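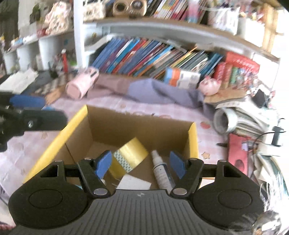
An open box on the table, checked cloth underneath.

Kitchen tips for a week in a holiday cottage

By Hanne Kirkegaard
Updated May 2024

These notes began as a sheet for friends borrowing our place on Forkemholm. They should work for most self-catering cottages, especially ones a ferry ride from a proper supermarket.

Before you leave home

Ask the owner three things: what kind of hob there is, how big the freezer is, and whether salt, oil and washing-up liquid are left in the cupboard. The answers change what you need to take. Listings nearly always say "fully equipped kitchen", and this can mean anything from a stand mixer to four forks.

Plan the first supper and the first breakfast in full and leave the rest of the week loose. The first supper should need one pan. We make a bean stew the night before, freeze it flat in a bag and use it to keep the cool bag cold on the way.

Decant spices into a weekly pill box and tape the lids shut. Cumin, paprika, dried thyme, chilli flakes and black pepper cover most things. Label the compartments, as paprika and chilli powder look alike at seven in the evening in a badly lit kitchen.

What to take

A sharp knife, wrapped in a tea towel with a rubber band at each end. Cottage knives are blunt. If you are flying, it goes in the hold bag.

A small chopping board.

A tin opener. The one in the drawer may not work.

Two clean tea towels and a new sponge.

Foil, a roll of bin bags and a dozen freezer bags.

Matches, even if you think the hob is electric.

Leave the large saucepans, the blender and the good glasses at home. Coffee drinkers should pack whatever they use every morning, including filters in the right size.

Loading the car

Put the food you want first in last. Bottles go upright in a wine carrier from the supermarket, with the gaps stuffed with socks. Eggs travel better in the footwell than on the parcel shelf. Flour and sugar should be in jars or tied bags, never in the paper packet alone.

For Forkemholm, the boat goes from Flendon and you can't get back to the car deck during the crossing, so keep sandwiches and water with you. Foot passengers can take as much as they can carry. A wheeled shopping trolley does better on the harbour cobbles than a suitcase.

Shopping when you get there

Skov, the shop by the harbour, is the only one on the island. It sells bread, milk, potatoes, onions, tinned fish and a few cuts of meat. Bread is usually gone by eleven. In August it's worth ordering a loaf the day before. The house number to give for deliveries to our cottage is 711, and it is painted on the gatepost and not on the door.

Fish is sold from a shed at the far end of the quay when the boats have been out. Take your own bag and some cash. Hjalti Steinarsdóttir, who has the cottage after ours most summers, salts her fillets lightly as soon as she gets in and leaves them in the fridge for half an hour before frying. They hold together much better. Pat them dry first.

Cooking on a strange hob

Boil a pan of water before you cook anything that matters. You will learn which ring is fierce and which is slow. Old ovens run hot at the back, so turn trays halfway through.

Thin pans scorch. Use a lower heat than you would at home and add a splash more liquid to rice and porridge.

If the extractor doesn't work, open the window before you start frying. The smell of mackerel gets into the curtains.

We bought a Kuko camping stove for 299 kroner as a spare after a power cut, and have used it twice. It must only be used outdoors.

Keeping things fresh

Cottage fridges are small. Take vegetables out of their packaging, and keep tomatoes, onions and potatoes out of the fridge altogether. Herbs stand in a mug of water on the windowsill and last most of the week. Put leftovers at the front.

The last day

Make an omelette or a soup with what remains. Wipe out the fridge after you have emptied it, and look in the freezer for ice packs. Ours have been left behind on 2 occasions and had to be posted home.

Leave unopened packets and a note of the date. Take home anything opened, apart from salt and washing-up liquid. Bins at Forkemholm go out to the lane the evening before you sail, with the lids clipped down against the gulls.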